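Quitting coffee after lunch

I stopped drinking coffee after noon in April. I had been sleeping badly since the winter, waking up at four and lying there until the alarm, and my doctor suggested I try the dull things first. Coffee was the dullest, so I started with it.

I used to have five cups a day. Two before work, one at ten, one after lunch and one when I got home. The last one was mostly habit. I would put my bag down and make a cup before I took my shoes off.
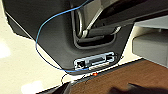
Curved metal tube, dark gray housing.

The first week I had a headache every day, starting at two in the afternoon and going on until dinner. I took nothing for it and drank a lot of water. Borghild Haugen gave me a bag of roasted barley to brew instead. It tastes like toast and I have come to like it, though it is no good with milk.

By the second week the headaches were gone. Sleep took longer. I kept a note by the bed and wrote down when I woke up, and for 17 nights there was no real change. Then I slept through to six, and then again two nights later. Now it is most nights. I still wake at four if I have eaten late.

The hard part has been other people's houses. Someone offers you a cup at seven in the evening and it feels rude to turn it down. I ask for tea now, or hot water if there isn't any.

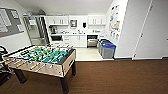

Ciarán Ó Conaill thinks I have it the wrong way around, and that the morning cups are the ones to drop. He gave those up and kept the one after dinner, and he says he sleeps fine. I am not going to try it.

I do miss the one when I got home. I have moved my walk to that time, down to the Plilstead road and back, and it fills the gap. Next I want to cut the ten o'clock cup, but I will wait until work is quieter.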